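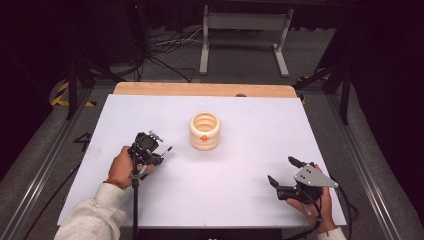
Both hand grippers over the white board, with the ribbed cup we use for checks.

Farkas hand gripper pair, bench review
By Aranka Vörös

We bought the Farkas pair for the teaching cell at Darnemow in December, to replace two Poten units with worn jaws. You hold one in each hand, do the task yourself, and the cell records the moves for the arms to repeat. This review covers setup and upkeep. I haven't used them long enough to say much about wear.

Setup took one afternoon. The cell is an aluminum rail frame with a light wooden platform inside it and a white board on top. Square the board to the rails before you do anything else. I skipped that the first time and had to run the zero routine again on both sides.

The zero routine asks you to open and close each gripper 50 times. It's dull, but the readings stay put afterward. Right came up at 514 and left at 405. The manual says the two sides don't need to match, only to repeat, and mine have repeated within 2 counts every morning so far.

My check object is a cream cup with stacked rings on the outside. The rings show up a bad grip quickly: if the jaw sits crooked it catches on one ring and the cup tips. I pick it up with each hand, put it back near the middle of the board, and go to work.

Cables are the weak point. Each gripper has its own, and they're stiff. The left one drags across the near edge of the board unless you clip it to the rail. After more than a week of dragging, ours started dropping signal at the connector. Skarnstead sold us a replacement lead and it went in with a small screwdriver on Tuesday before lunch. The clips should come in the box.

Wipe the fingers daily and check the screws weekly. One on the right-hand plate had backed out by the second check, so I added a drop of threadlocker.

Comfort is fair. The hand strap helps on long runs, though it's short if you wear gloves.

I'd buy them again, with a spare cable in the same order.

Four stars out of five.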